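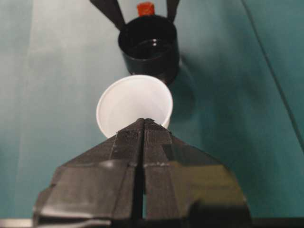 Ditton Building Services, Break Room and Kitchen Desk

Ticket: Coffee station, second floor, Ditton
Opened by: Li-hua Kwok
Opened: Nov 7, 2019
Status: Closed
Priority: Low

Problem as reported
Coffee leaves a brown ring on the counter every time someone pours. Small white cups are the worst. Black cups seem fine. Paper towels are running out early.

Small white cup next to a black cup with a dark drink in it.

Log

Entry 1
Checked the counter for level. It is level. Wiped it down and asked people to pour as usual until lunch. Rings were back by then, all on the side nearest the sink.

Entry 2
Filled a white cup with water and left it on a dry paper towel for 20 minutes. Towel stayed dry. Repeated with 6 more from the same shelf, same result. The cups don't leak.

Entry 3
Tried the Rashti pitcher. It drips down the front when poured slowly, and people pour slowly into the small cups. The drip lands on the counter and the next cup gets set down in it. Poured fast into a black cup, no drip.

Entry 4
Took the lid off the pitcher. The gasket was in upside down, probably since the deep clean in April. Turned it over and poured 10 cups. Counter dry after all of them.

Entry 5
Li-hua asked if the Grerkthorpe office has the same pitcher. They have 2. Sent them a note about the gasket.

Resolution
Gasket refitted with the flat side down. Extra paper towels put under the sink. Reopen this ticket if the rings come back.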